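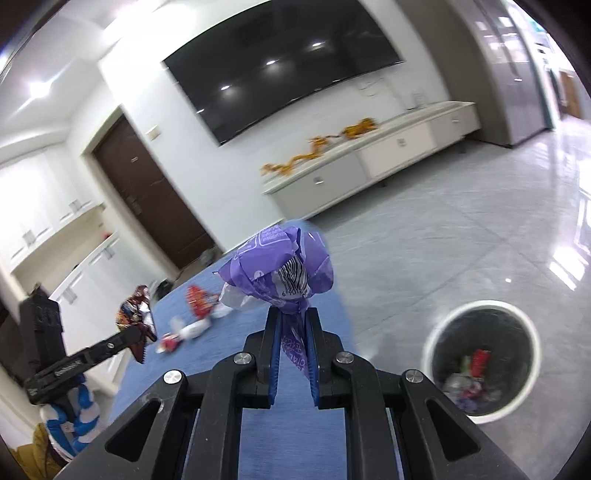

*Purple snack wrapper, more wrappers and a clear bottle over on the blue carpet.*

27 Sep 2024

Float-sink day! I finally got the film batch through the tank after putting it off since July, and I'm writing it up while my sleeves are still damp.

Starting weight was 1452 g of mixed snack film, cut into small squares on the old guillotine. (The guillotine needs a new blade. It chews the soft stuff and leaves whiskers, and the whiskers hold air, more on that in a minute.) Ademir Medeiros had already pulled the paper and anything with food stuck to it, so what I had was wrappers only, no bottles, no trays.

Plain tap water first, with a squirt of dish soap. Most of it came straight up and sat there, as you'd hope from polypropylene. A thin layer went down slowly, and that's the PET and PET laminate, the stiff crinkly kind that won't stretch when you pull it. Then there was an annoying middle crowd that hung around halfway like it couldn't make up its mind. I pushed those under with the slotted spoon, swirled, and a good part of them rose once they were properly wetted on both sides. The rest I bagged as "undecided" and put on Elaine's shelf, sorry Elaine.

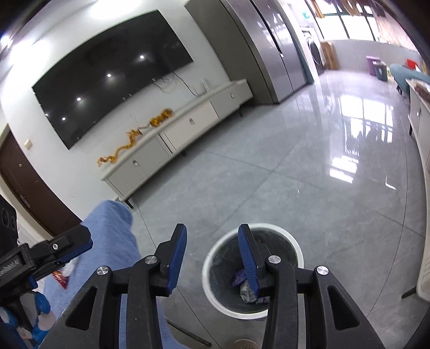
**Why put soap in the tank at all?**
It breaks the surface tension, so water gets around every edge and the bubbles let go. Skip it and you get PET squares riding on trapped air and pretending to be polypropylene.

I ran the sinkers a second time in a fresh tub, 400 g per load, and the loads behaved much better than when I dumped everything in at once. Smaller would be better still but I wanted to go home. The Tavares mesh basket is great for this, by the way – it drains fast and the squares don't stick to it the way they do to the fabric one.

Then the alcohol mix, to split polyethylene from polypropylene. I made it up too strong and everything sank, which was a sad little moment. Added water a splash at a time until the known polypropylene strip came up and the known polyethylene strip stayed down. Note to whoever does this next: use the control strips BEFORE the real stuff goes in, and keep the lid on between loads or the mix drifts. Windows open, fan on, hot plate off and unplugged.

Elaine Moura asked if we could skip this step for the Laltosa samples. I'd say no for now. Their sheet calls them single-material, but I tested 64 squares and 2 of them went down in plain water, so something in there is heavier than it should be. Could be a label, could be a heavy ink. I've taped both to the back of this page.

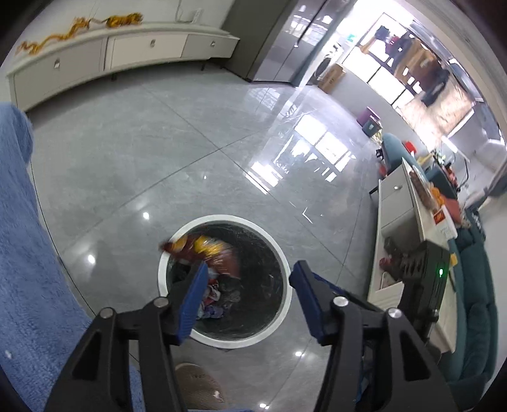

**Can the shiny, silvery film go in with the ordinary polypropylene?**
For our melt tests it can, because the metal layer is very thin and hardly changes the density. It does turn the pressed sheet gray, so keep it out of anything where color matters.

Still to do:

- new blade for the guillotine
- dry the floaters overnight on the rack and weigh again
- ask Multeo what they print with
- relabel the Arkatville box, the marker has rubbed off

Drying is the slow part. Film clings to itself when it's wet and the stacks stay soggy in the middle, so if you walk by the rack, give it a shake please!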